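Surmatelas Nernberg : bilan après dix mois de nuits

Publié le 17 octobre 2026

Le surmatelas Nernberg est vendu comme une solution pour prolonger la vie d'un matelas devenu trop ferme. Je l'ai acheté en décembre dernier, au prix de 200 euros en 160 x 200, livraison comprise. Le matelas qui se trouve dessous est un Fomum en mousse de neuf ans d'âge, encore plat, sans creux, mais dur comme une planche au niveau des hanches. Nous sommes deux à y dormir, l'un sur le dos, l'autre sur le côté.

Le produit arrive roulé sous vide dans un carton assez étroit pour tenir dans une cage d'escalier. Le poids reste raisonnable pour une personne seule, à condition de ne pas habiter au cinquième. La notice demande d'attendre 48 heures avant usage. Nous avons dormi dessus le premier soir, et l'épaisseur annoncée de sept centimètres était atteinte le surlendemain au centre, un peu plus tard dans les coins. Un angle est resté relevé pendant une bonne semaine.

L'odeur est réelle. Elle rappelle la colle de moquette et reste forte pendant trois jours, fenêtre ouverte ou non. Au bout de dix jours elle avait disparu de la chambre, mais on la retrouvait en collant le nez à la mousse. Les personnes sensibles auront intérêt à le déballer dans une autre pièce.

Accueil et fermeté

Le Nernberg est composé de deux couches : quatre centimètres de mousse à mémoire de forme sur le dessus, trois centimètres de mousse plus dense en dessous. Le corps s'enfonce lentement, puis s'arrête. Je m'attendais à un effet sable mouvant comme sur les modèles à mémoire de forme d'il y a dix ans, il est beaucoup moins marqué. On se retourne sans effort.

Sur le côté, le gain est net à l'épaule. Sur le dos, c'est plus discutable : le bassin descend un peu trop à mon goût et j'ai eu mal aux lombaires les deux premières semaines. La gêne est passée ensuite, sans que je sache si c'est la mousse qui s'est assouplie ou moi. Une lectrice du site, Edith Benavides, m'a écrit avoir rendu le sien pour cette raison après un mois d'essai. Elle dort exclusivement sur le dos et son matelas était déjà souple. Dans ce cas je déconseille l'achat, quel que soit le modèle : un surmatelas ajoute du moelleux et ne corrige pas un affaissement.

L'indépendance de couchage est bonne. Mon conjoint se lève à cinq heures deux jours par semaine et je ne le sens plus quitter le lit. En revanche les bords sont mous. Assis sur le côté pour mettre ses chaussettes, on glisse.

Chaleur

C'est le point faible habituel de la mousse, et le Nernberg n'y échappe pas. En hiver, rien à signaler, c'est même agréable. À partir de juin, avec une chambre à 26 degrés, la différence avec le matelas nu est sensible. Le fabricant parle d'une housse « climatique » à face été et face hiver. J'ai utilisé les deux côtés et je n'ai pas perçu d'écart.

La literie posée par-dessus compte davantage. Une couette synthétique enferme la chaleur, un drap en lin et une couverture tissée la laissent partir. De juin à septembre nous avons abandonné la couette et le problème est devenu supportable, sauf pendant les quelques nuits de canicule où rien n'aurait suffi.
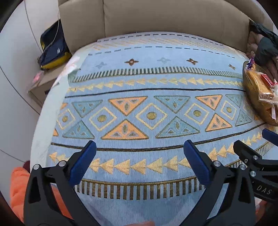
Reste la question de l'humidité. La mousse ne respire pas beaucoup et il faut aérer le lit le matin, draps rabattus, pendant une demi-heure. Sur un sommier à lattes cela suffit. Sur un sommier plein ou un coffre, je relèverais le surmatelas contre le mur une fois par mois. J'ai soulevé le nôtre à plusieurs reprises pour vérifier : aucune trace, aucune odeur de renfermé.

Maintien en place

Quatre élastiques larges retiennent le surmatelas aux angles. Ils font leur travail la première saison. Au printemps, celui du pied gauche s'est décousu sur la moitié de sa longueur, probablement à force de tirer dessus en changeant les draps. Je l'ai recousu à la main avec du fil à bâches. Le dessous est garni de picots antidérapants qui fonctionnent correctement sur un matelas en coutil, moins bien sur une alèse lisse. Avec notre ancienne alèse plastifiée, l'ensemble avançait de deux ou trois centimètres par semaine vers le pied du lit. Nous avons donc placé l'alèse au-dessus.

Attention à la hauteur des draps-housses. Avec un matelas de 22 centimètres, on arrive à 29, et les bonnets standard de 25 ne passent plus. Il a fallu racheter deux draps, dépense à laquelle je n'avais pas pensé en comparant les prix.

Entretien

La housse se retire par une fermeture à glissière sur trois côtés et se lave à 40 degrés. Elle met une journée à sécher sur un étendoir. Je l'ai lavée quatre fois : pas de rétrécissement, un léger boulochage au niveau des pieds. La remettre en place est pénible à une personne, la mousse plie et accroche le tissu. À deux, comptez dix minutes. La mousse elle-même ne se lave pas, il faut l'essuyer avec un chiffon à peine humide.

Tenue dans le temps

Après dix mois, j'ai posé une règle en travers du lit et mesuré le creux à l'endroit où je dors : six millimètres. De l'autre côté, quatre. C'est dans la norme pour ce type de mousse et cela ne se sent pas. J'ai fait pivoter le surmatelas tous les deux mois, ce que la notice recommande. La garantie est de trois ans et couvre les affaissements supérieurs à deux centimètres.

Face à la concurrence

J'avais dormi trois semaines sur l'Undedus en latex, prêté par Gudrun Holmgren, qui en a équipé sa chambre d'amis. Il est plus frais, plus élastique, et ses bords tiennent mieux. Il est aussi nettement plus lourd et coûte presque le double. Pour quelqu'un qui a chaud la nuit, la différence de prix me paraît justifiée.

Le Fekete, à 98 euros, joue dans une autre catégorie. C'est un garnissage en fibres, épais de cinq centimètres à la livraison. Il donne un confort agréable les premières semaines puis se tasse. Il convient à un canapé convertible ou à un lit occupé quelques nuits par an.

Bon point pour le service client Nernberg, joint une fois par téléphone au sujet de l'élastique : on m'a proposé l'envoi d'une sangle de remplacement, reçue six jours plus tard. Moins bon point pour le retour, gratuit sur le papier, mais qui suppose de faire entrer la mousse dépliée dans un carton que l'acheteur doit fournir.

Pour : soulagement réel à l'épaule, peu de mouvements transmis, housse lavable, prix correct.
Contre : chaleur en été, bords mous, couture des élastiques, draps-housses à prévoir.

Note : 7/10. Je le garde jusqu'au remplacement du matelas, prévu dans deux ans.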